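## Tamanho de posição: revisão de janeiro

Fechei a revisão do registo de operações na Riklow. São 26 entradas, todas com stop definido antes da ordem. O risco por operação ficou fixo em 3% do saldo, que no arranque era de 3228 euros.

O erro recorrente está no arredondamento. A folha de cálculo arredondava o número de unidades para cima, e em quatro entradas na Canness o risco efetivo passou o limite.

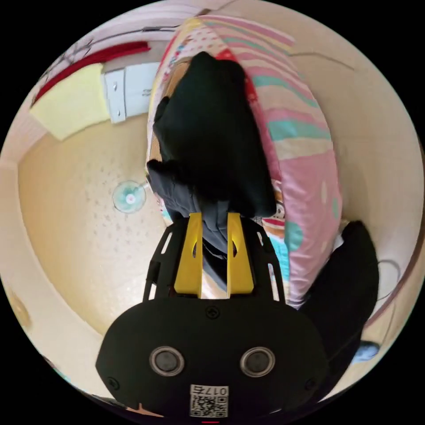
Corrigi a fórmula para truncar o resultado e incluí a comissão no denominador. Em títulos com spread largo, como a Blomqvist, a diferença nota-se logo na primeira ordem.

Falta rever as saídas parciais na Gullent, que a folha ainda trata como operações separadas.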